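Search the list archive Go Advanced search

Clurkholm Robotics Club - members' list

Subject: Re: Box task, parts for the build table, and the summer session
From: Gearóid Nic Giolla
Date: July 20, 2022

Ye-ji Kwak wrote:

> Two questions before I book the room again. Are we keeping the storage
> box task for the Gadness meet, or switching to the cup stacking one? And
> who is fixing the lid grasp? When I ran it last time the arm came down
> off center and I had to hit stop.
>
> Also, the new students are asking if they need to know Python before
> they join. I told them no but I would like to hear it from you.
>
> Ye-ji

Hi all,

We are keeping the box task. The rules for Gadness came out last week and there is a section on closed containers, so the work carries over. Cup stacking can wait until September.

On the lid grasp, I went through the waypoint file on Monday. The approach height was fine. The trouble was that the grasp point had been saved in the table frame and the box had been moved after that. I have changed it so the grasp is saved relative to the box, and you touch off the box position at the start of each run. Please do the touch-off even if you think the box is where you left it.

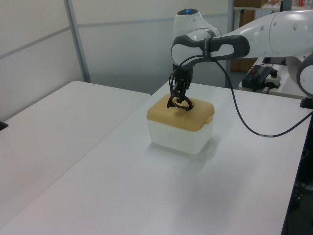 I also lowered the speed for the last part of the approach. It makes the whole run slower, but for now I would take slow runs we can repeat. Gomadard, our task runner, has a setting for this in the config file under "approach". If you change it for a test, change it back before you leave.

Ye-ji, your stop was the right call. Anyone at the table can stop the arm at any time and does not have to explain it to the group first.

For the new students: no, you do not need Python. The first two sessions are jogging the arm by hand, opening and closing the gripper, and reading logs. We start on scripts after that, and there is a worksheet.

Parts are the other thing. Small hardware has been wandering between the build table and the drawers, and we lost most of a session to it this spring. From now on it stays bagged when it is not in use, and the bag goes in an open bin where people can see it.
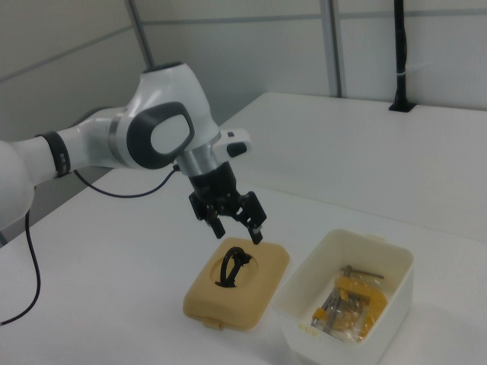 The parts list for the meet is in the shared folder and has 46 lines on it. Please check your own section before the weekend. The bag with the yellow pieces and the T-handle rod stays in the white container by the tan box, so don't sort it into the drawers. If you take something out of any bag, write it on the sheet.

Nam, the older scheduling page, is going away. Book through the calendar instead - the link is in the list footer. Sessions are capped at nine people because of the room.

I can be there Thursday from four. If someone else wants to run the touch-off so I can watch the log, let me know.

Gearóid

Recent threads on this list
Gripper finger pads, which ones to order
Gadness meet: travel and lunch
Gomadard config file, what each section does
Worksheet for session three
Lost safety glasses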